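Grullgate Table Oil, satin, one-quart can
Sold by Jardine Finishing Supply, Mernton
Page last revised 23 September 2025

We carry Grullgate because people ask for it, and because it is a decent oil at a price we can live with. That is a smaller claim than the one on the can, which promises "lifetime protection from everyday kitchen life." We have asked the maker whose lifetime. The reply talked about customer satisfaction.

What you get is a blend of drying oil and wax, thinned so it will spread with a rag. It goes on bare or previously oiled wood. It soaks in a little, hardens over a couple of weeks, and leaves a low sheen that you can patch without stripping the whole top. The patching is the reason to buy it. If you want a finish you can put on once and forget, buy a varnish.

What the maker says about wear

The brochure gives a figure of 1,941 passes on a scrub tester before the finish showed through. It doesn't say what was on the scrubbing pad, how hard it pressed, or who decided that the finish was showing through. The older brochure, which we still have in a drawer, gave 1,443 passes for what looks to us like the same oil. The ingredients list is the same in both, word for word. Maybe they changed the recipe and forgot to say so. Maybe they changed the pad. We wouldn't use either number to choose between this and the Preston oil on the next shelf, which quotes no number at all and has sold steadily for years.

What it does and doesn't do

It sheds a spill for a while. Coffee wiped up after breakfast should leave nothing on a sound coat. Coffee left overnight is another matter, and so is red wine, and so is the black ring that comes from a wet steel can.

It makes pale woods warmer. Buyers of ash, maple and birch tables are often told an oil will "keep the natural color." No oil does that. If you want the wood as it looked in the store, you need a finish with some white pigment in it, and Grullgate doesn't make one.

It is not heatproof. The can says "heat resistant," two words that could be printed on nearly anything. A warm dinner plate is fine. A pan straight off the stove will mark it. Small appliances are somewhere in between, and most of the questions we get are about those.

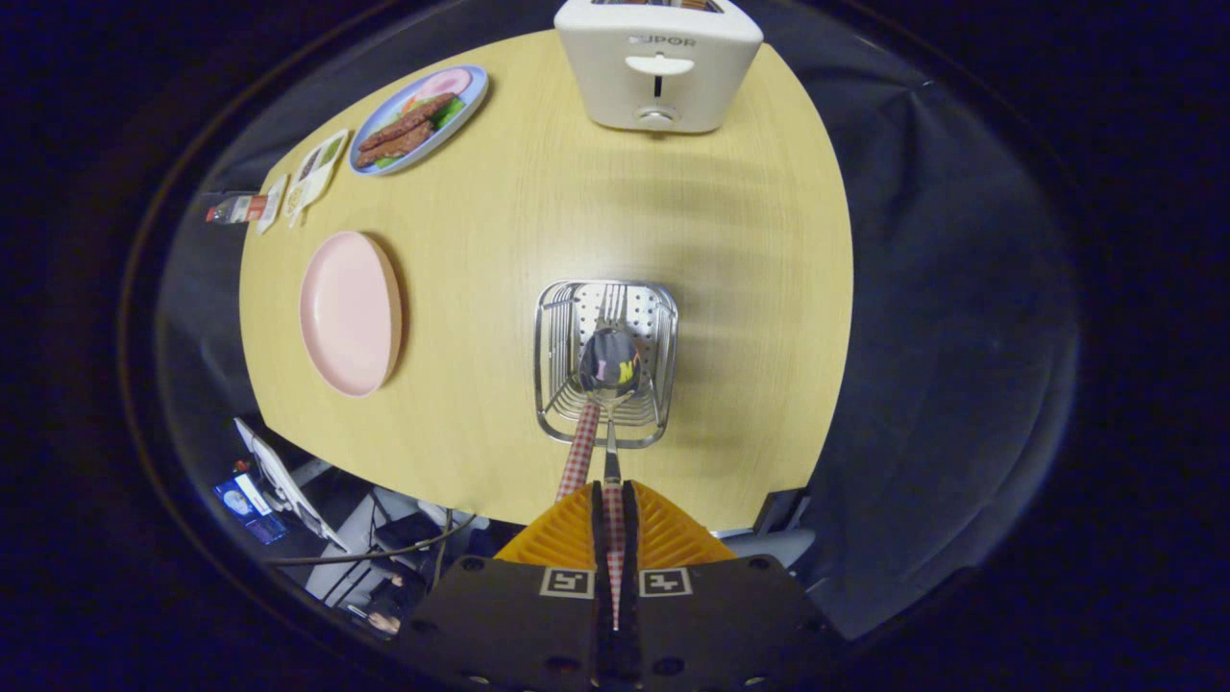
Morag Drummond wrote in to disagree with us on this point, saying that she has kept a toaster on an oiled table for years without a mat and has never had a heat mark from it. What she did get was a dull patch in front, where she swept the crumbs off with her hand every morning, and she thinks we should be warning people about grit and leave the heat alone. She also says one thin coat each December has been plenty, and that the schedule on the can is there to sell more cans.

We think she has a point about the crumbs. Dry toast is abrasive, and an oil finish is thin. On heat we would still put something under any appliance that runs hot underneath, and they vary a lot. On the schedule we agree with her completely. The can says to recoat every three months. Put a few drops of water on the part of the table you use most. If they sit up, close the can and go do something else.

Putting it on

Sand to 180 and stop. The brochure says 320, but wood sanded that fine takes up less oil, and you will be wiping most of it off again. Clean off the dust with a vacuum and a barely damp cloth, then let the wood dry fully.

Stir the can well. The wax settles, and the first rag out of an unstirred can gets nearly pure oil. Spread it thin, working with the grain, and wait 15 minutes. Then wipe off everything that will come off. Most of the complaints we hear are about stickiness, and it nearly always comes from oil left standing on the surface. Leave it overnight and repeat once. A third coat adds very little on a tabletop.

Do the edges more carefully than the middle. On a table with a curved outline the grain runs lengthwise at the sides and turns to end grain as it comes around the ends,
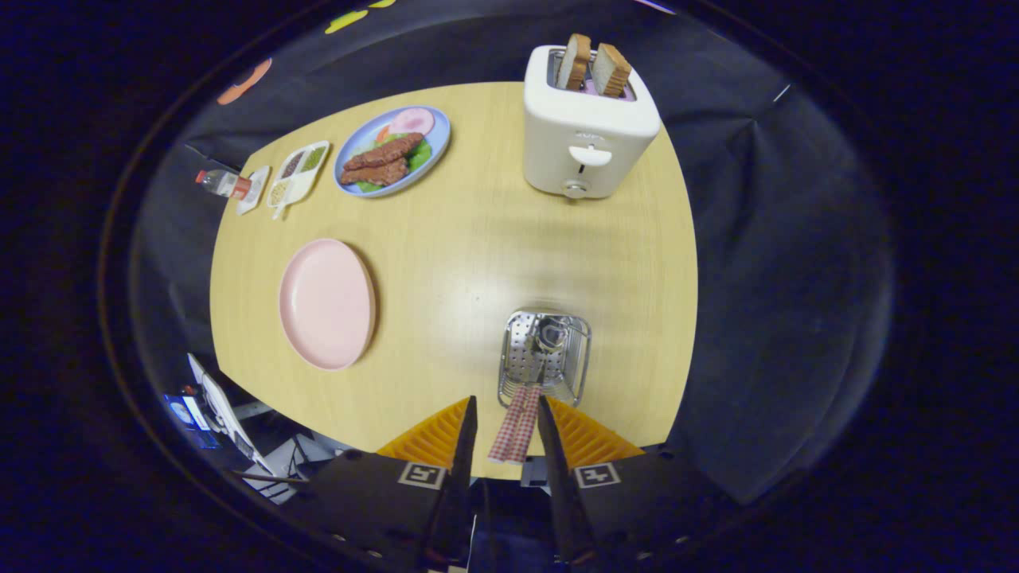

so the same rag of oil will disappear at one point of the rim and sit there shining at another. Go back over the end grain after five minutes and feed it again until it stops drinking. Skip this and the ends will be the first places to go gray.

Rags soaked in drying oil can heat up and catch fire by themselves. This part of the label is not marketing. Lay them flat outdoors to dry, or drown them in a bucket of water, before they go in the trash.

Coverage and size

The can says one quart covers 150 square feet. We would plan on well under that for a first coat on bare wood. For most kitchen tables a quart is still far more than you need, and the leftover will skin over in the can. A pint would make more sense, but Grullgate dropped the pint.

Limit of 4 cans per order. Unopened cans may be returned within 30 days. Opened cans may not, including ones that were opened only to see the color.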